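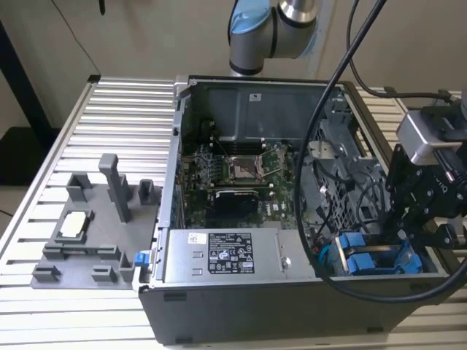

Malier Screw Tray, Magnetic, Two-Pack

Every household that owns a screwdriver also owns a small saucer of screws that belong to something. The Malier is for people who would like to know what.

Each tray is a shallow steel dish with a rubberized magnetic base and four compartments, deep enough for bolts and shallow enough that you can get the little ones out again without tipping everything on the rug. A write-on strip runs along the front edge. Pencil works. So does permanent marker, once.

What's in the box
2 trays, stackable
1 pencil, short
1 sheet of blank labels, 200 to the sheet, which should see you through a move

Which size do I need?

The standard Malier handles furniture, bicycles, lamps and most things with a plug. If your project involves decking, look at the Grernano, our bigger tray, and consider whether you wanted a deck.

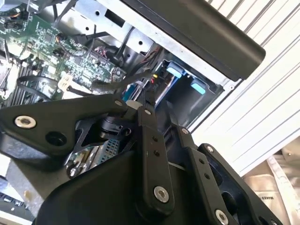
Sorting by size sounds sensible until you put things back together. We suggest sorting by stage: whatever came out first goes in compartment one, and so on around the tray. A desktop computer opened up for a cleaning is a good place to practice, and so is anything held together with both small silver screws and large silver bolts, where it's tempting to toss the big ones in your pocket on the grounds that you could never lose those. You could. Hiu-tung Tseng, who answers our customer mail, has a folder of letters on the subject.

Care

Wipe with a damp cloth. Don't put it in the dishwasher, where it will attach itself to the cutlery. Keep away from bank cards and mechanical watches.

Reviews

"Bought it for the bike, now it holds my earrings. Strip still says BRAKES." Yee-man Kuo

"Strong magnet. Took two of us to get it off the fridge."

Ships flat in a cardboard sleeve. Black or Flelach green. The orange has been discontinued after both people who liked it bought one.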